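Labeling keys so they stay labeled

Posted August 8, 2020

Our building in Elville has 200 keys in circulation. I took over the key register in July from Kerstin Buschmann, who had run it from a paper ledger and a good memory. The ledger was accurate. The tags on the keys were the weak point, and most of this post is about tags.

The old ones were paper inserts under a clear plastic window. Ink on paper fades, the window scratches, and after a few years in pockets with coins the text is gone. Kerstin could tell the keys apart by wear. I can't.

The first change was the numbering. The old numbers encoded the floor and the room, so every time a room was renamed the tag became wrong. The new numbers encode nothing. Key 38 is key 38, and the register says what it opens. If somebody finds one in the parking lot, the tag tells them nothing useful about the door, a security gain I got for free.
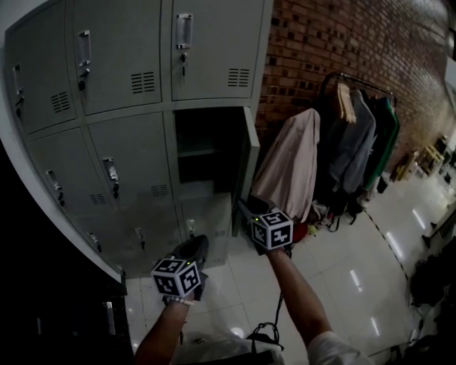 Small locks of the cam type need separate treatment. The manufacturer usually stamps a code on the face of the lock and the same code on the key. Write that code down while you still have both keys. With the code, a replacement can be cut to order. Without it, you are paying somebody to drill. I keep the codes in a separate file from the register, with a different password, and Revathi Murthy holds the second copy.

For the tags themselves I tried two materials. Anodized aluminum discs, hand stamped, are legible and cheap, but my stamping drifts and the 6 and 9 need a bar underneath. Engraved two-layer plastic is neater and lighter – the text is cut through the top color into the one below, so there is no ink to lose. I ordered the plastic ones from Litix. The discs went on the outdoor padlocks.

Split rings matter more than I expected. Thin rings open up when a key is twisted hard in a stiff lock. Use flat-wire rings, and don't put more than two keys on one.

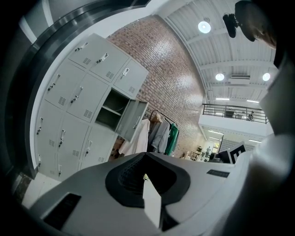

High ceiling, light gray housing with a small black label plate.

The register is a plain spreadsheet with one row per physical key. Columns: number, copy letter, lock, holder, date out, date in, remarks. Returned keys keep their row. Lost keys keep their row too, and the number is retired. Apolline Chauvin asked why I don't reuse numbers, and the answer is that old tags come back, sometimes years after the entry was closed.

Still open: nine keys that fit nothing I have tried. They are in an envelope marked with the date, and I will go through the basement doors with them next.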